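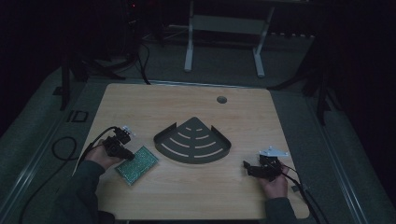

Ívar Thoroddsen sells corner shelves for showers, and he would like me to believe that the slots matter. I have owned four such shelves. All of them went slimy underneath, and I tell him so before he has poured the coffee.

"Then you bought bad ones," he says.

His firm, Dustholm, has a new model called the Kvaran. It is a dark grey quarter circle with a low lip and curved slots that spread out towards the front. It costs more than the Skudik, the older design, and to my eye it does the same job. I ask what the extra money buys.

"The slots are longer. A bottle stands across them, so water gets away from under it."

Does it, though? Thoroddsen says he kept one in his own shower from January and wiped it every 17 days. That is one shower and one man with a cloth, and I say I would want to hear from a family of 5. He shrugs. "A family of 5 should buy two shelves."

The lip I have less quarrel with. A razor laid flat on a shelf without one ends up on the floor sooner or later. But a lip also holds a line of old soap, and when I press him on it he concedes the point. "You need a brush for that. Cako do a decent one. I don't get anything for saying so."

We move on to the green mesh, which he wants to offer as a liner for small things such as hair clips and the last bit of a soap bar. 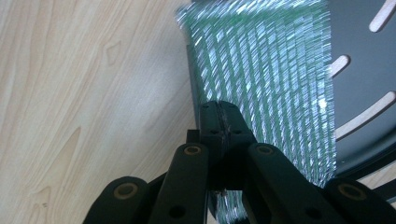

The green mesh with the slotted grey piece, on the pale wood.

I can't see the sense in selling someone a shelf with openings and then something to lay over them. And the edges look ragged to me.

"It's a piece of material, it isn't a product," he says. "Hemmed, it would look different."

Would it dry? "Faster than a flannel." That is not a high bar, and he laughs when I say so, but he has no better answer. Out of 289 people on his mailing list, he says, plenty have asked for a liner. He won't tell me how many.

I took a Kvaran home and paid for it. It is up in the corner by the taps, with the shampoo standing across the slots as instructed. I left the mesh with him.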